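Housework robots still need a human to show them how

6/24/21

Jukano, a small robotics firm, says its humanoid will one day tidy a bedroom without help. For now, every move it makes in training is steered by a person at a set of remote controls, and the firm has put out the first results from that work.

The operators have recorded 1138 runs of everyday jobs such as picking up washing and straightening bedclothes. Of those, 888 were judged good enough to train on. The rest were thrown away, and Jukano would not say what was wrong with them.

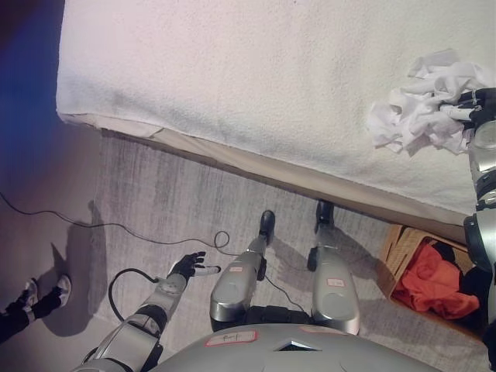 The robot beside the bed, with a white cloth in its right hand.

The idea is simple enough. A person does the job through the robot's arms again and again, and software called Ristix tries to copy the pattern. Whether it learns to tidy or just learns one room is another matter - the company has yet to show the robot working in a home it has not been trained in.

Operators need nearly 18 hours of practice before their runs are kept. That is a lot of skilled human effort for a task most children can manage, and Jukano gave no figure for what it costs. A rival, Mondal, made similar promises about folding towels and has since gone quiet.

Jukano plans a public trial in September, in nine rooms. It has not said if the remote controls will be switched off.

Comments (3)

tealeaf_9
So somebody stands there doing my laundry by joystick. I could pay them to come round and do it.

Graham's Shed
888 out of 1138 isn't bad if you've ever tried driving one of these. The hands are the hard part.

mopandbucket
Wake me up when it can do a fitted sheet.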